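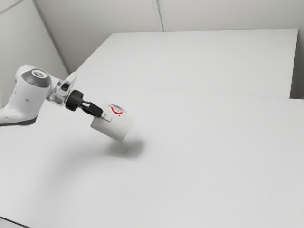
白いテーブルと白いアーム(CG)

ベセラへ

うちのクラスにはベセラが二人いる。ベセラ・ジョルジェヴィッチと、ベセラ・ヴラフー。新学期の名簿を見たとき、私は職員室で声を出して笑ってしまった。だって席順を決めたら隣同士だったんだもの!

最初の一週間は「ベセラ」と呼ぶたびに二つの頭がくるっとこっちを向いて、それがかわいくてわざと呼んでいたところもある(ごめんなさい)。でもさすがに授業が進まないので、本人たちに相談した。「どう呼ばれたい?」と聞いたら、二人とも「ベセラ」と答えた。そりゃそうだ。結局、ジョルジェヴィッチのほうは「窓のベセラ」、ヴラフーのほうは「ドアのベセラ」になった。隣同士でも、窓に近いほうとドアに近いほうがあるわけで。席替えのときにどうするのかは、考えていなかった。

で、一月の話。

冬休み明けのフリルテサイド小学校は、とにかく廊下が寒い。子どもたちは休みの間に九九も句読点も全部どこかに置いてきていて、私も似たようなものだった。そこで始めたのが「教室ゆうびん」。靴の空き箱に赤い紙を貼って、口を開けて、誰かに手紙を書いたらそこに入れる。金曜、と言いたいところだけど待ちきれない子ばかりなので、毎日帰りの会の前に配る。ルールは一つだけで、宛名を書くこと。これで作文の練習になるなんて、子どもには言わない。

箱を貼るのに使ったグラルラののりが全然くっつかなくて、初日から赤い紙がべろんとめくれた。隣のクラスのビルセン・ポラト先生が通りかかって、「それ、工作用じゃなくて封筒用よ」と教えてくれた。封筒用ならむしろ合っている気がしたけれど、先生が両面テープを貸してくれたのでありがたく使った。

三日目に、その手紙は入っていた。

青い折り紙を四つに折って、表に鉛筆で「ベセラへ」。

窓ともドアとも書いていない。苗字もない。私は配達係のタルン・マルホトラに束ごと渡してしまって、あとで自分の机に戻ってきたそれを見て初めて気がついた。
「先生、これ配れません」
タルンは郵便の仕事をものすごくまじめにやる子で、毛糸の帽子を制帽だと言い張って室内でもかぶっている。
「どっちのベセラか書いてないんです。まちがって配ったら、ぼく、クビですか」
「クビにはならないよ。中を見てみようか」
「だめです! 人の手紙です!」
その通りである。先生のほうが怒られた。

しかたないので二人を呼んだ。手紙が来てるんだけど、どっちのか分からないの、と言うと、窓のベセラがドアのベセラを見て、ドアのベセラが窓のベセラを見た。取り合いになるかな、と私は身構えた。仲裁のせりふまで用意していた。
「たぶん、ベセラのだと思います」と窓のベセラが言った。
「ううん、ベセラのだと思う」とドアのベセラが言った。
どっちも相手のことを言っているのだった。耳で聞いていると本当にややこしい。

窓のベセラの言い分はこう。ドアのベセラは足が速いし、誕生日会にたくさん呼ばれる。だから手紙が来るならそっち。ドアのベセラの言い分はこう。窓のベセラは絵がうまいし、青い折り紙は窓のベセラが好きな色だから、書いた人はそれを知っていたはず。なるほど、二人ともよく見ている。そして二人とも、手紙をもらえるのが自分だとは思っていない。私は用意したせりふを全部引っ込めた。

その日は決まらなくて、手紙は私の引き出しで一晩泊まることになった。タルンは引き出しに「ほかんちゅう」という紙を貼って帰った。

放課後、私はスタネッティの国語ワークの丸つけをするつもりだった。一二七ページの、てにをはのところ。ところが赤ペンを持ったまま、青い折り紙が気になってしょうがない。鉛筆の字を見れば誰が書いたかくらい分かりそうなものでしょう? 毎日見ているんだから。「へ」なんてただの山だし、「ラ」は誰が書いても「ラ」だし、消しゴムの跡がうっすらあることしか分からなかった。消した下に何か書いてあったのかもしれない。電気にかざそうとして、やめた。タルンの顔が浮かんだので。

ポラト先生に話したら、先生はラドゥロヴィッチのくるみパンをちぎりながら、「私が三年生のとき、机に知らない人からの手紙が入っててね」と言った。
「なんて書いてあったんですか」
「前の席の子あてだったのよ。読んじゃってから気がついたの。今でも謝ってない」
パンを半分くれた。おいしかった。解決にはならなかった。

次の日の朝、教室に入ったら二人がもう待っていた。窓のベセラが言うには、昨日の帰り道に二人で決めたのだという。いっしょに開ける。どっちのでも怒らない。もしどっちのか分かったら、分かったほうが、もう一人に手紙を書く。
「そうしたら二人とももらえるから」とドアのベセラが言った。
すごい。私が一晩かけて出せなかった答えを、帰り道で出してきた。

タルンが「ほかんちゅう」の紙をはがし、帽子をかぶり直して、両手で手紙を渡した。二人は折り紙の端を片方ずつ持って開いた。開くのに妙に時間がかかった。クラスの十二人が静かになって、教室の時計の音がした。あんなに静かなうちのクラスは、あとにも先にもない。避難訓練だってうるさいのに。

中には、こう書いてあった。

「ベセラへ。なまえをよぶと、ふたりともふりむくから、とくしたきもちになります。」

差出人の名前はなし。

窓のベセラが先に笑って、それからドアのベセラが笑った。「どっちのだった?」とタルンが真剣に聞いて、二人が声をそろえて「ベセラの」と答えたものだから、タルンは帽子の上から頭をかかえてしまった。

一番後ろの席で、ヴァシリス・ラドニッチが、えんぴつ削りをものすごい勢いで回していた。休み時間にもほとんどしゃべらない、秋に転校してきた子だ。削るところなんてもう残っていないような短いえんぴつだった。耳が赤い。私は見なかったことにして、「はい、算数の教科書、三十九ページ!」と言った。国語の時間だったのに。「先生、国語です」と、ちゃんと何人かに直された。

その日の帰りの会の前、赤い箱はぱんぱんで、ふたが浮いていた。宛名が「ベセラへ」の手紙だけで最大三通までにしてください、とタルンが新しい規則を読み上げたけれど、もちろん守られなかった。二人のベセラは約束どおりお互いに書いて、ついでに一通、二人の連名でこんなのも入れていた。
「てがみをくれた人へ」
宛名はちゃんと書いてある。ルール違反ではない。
「先生、これ、配れません」
タルンがまた私の机に来た。私はちょっと考えて、手紙をいったん預かり、みんなが帰りじたくでばたばたしている間に、一番後ろの席の、短いえんぴつの入った筆箱の下にすべりこませておいた。
戻ってきたら、タルンが腕組みをして立っていた。
「先生、配達はぼくの仕事です」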